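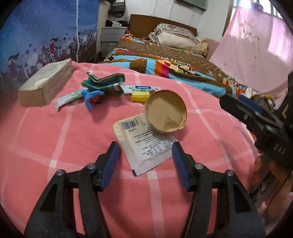
The Night Ferry to Jivano

I'd been saying for years that I'd go to Jivano, the way other people say they'll learn the piano. Then in October my sister rang to tell me our aunt had left us the boatshed, and one of us had to go over and sign for it. My sister gets seasick in the bath. So that was me on the overnight ferry out of Kubiak, with a backpack and a cheese sandwich.

I should say I'm a terrible traveller. I pack for weather that never comes and I always end up next to the engine. This time I had a reclining chair that didn't recline, in a lounge that smelled of hot chips and wet wool, and by ten o'clock I'd given up on sleep and gone out on deck.

There was an old bloke at the rail with a thermos. He asked where I was headed, and I said the boatshed past the jetty, the green one, and he gave me a funny look.

"She sold you that?"

"Left it to us," I said. "She was my aunt."

He poured me a tea I hadn't asked for, very strong, with enough sugar in it to stand the spoon up. Then he told me she'd owed him a dinghy for almost 200 weeks. He didn't sound cross about it. He sounded like a man who'd enjoyed being owed a dinghy - like it had given him a reason to drop in.

We talked until the lights of Vaso went by on the left. He knew things about her I'd never heard. She'd swum off the jetty every morning, even in winter, in a purple bathing cap. She cheated at cards, badly, and got huffy when you noticed. She had once rowed out in her nightie to tell a yacht full of tourists to turn their music down, and stayed for breakfast! My aunt, who sent us hankies for Christmas and signed the card with her full name.

I went quiet after that. I'd only visited her once, when I was 5, and all I could remember was sand in my bed and the colour of the neighbour's door.

The shed was number 646, painted on a bit of driftwood. The key stuck, then didn't. Inside it was all rope and jam jars and old newspapers, and right in the middle, up on blocks with a sheet over it, was a dinghy. Neat little thing. She'd painted the name on the back herself, you could tell, because she'd run out of room and the last letter was tiny. Floso.

There was a tag tied to one of the oars. It had his name on it, and "nearly done, stop asking".

I sat on an upturned bucket for a good while. My sister rang and wanted to know if the place was worth anything, and I said I'd call her back.

Then I walked down to the jetty to find the old bloke and see whether he'd give me a hand getting his boat to the water.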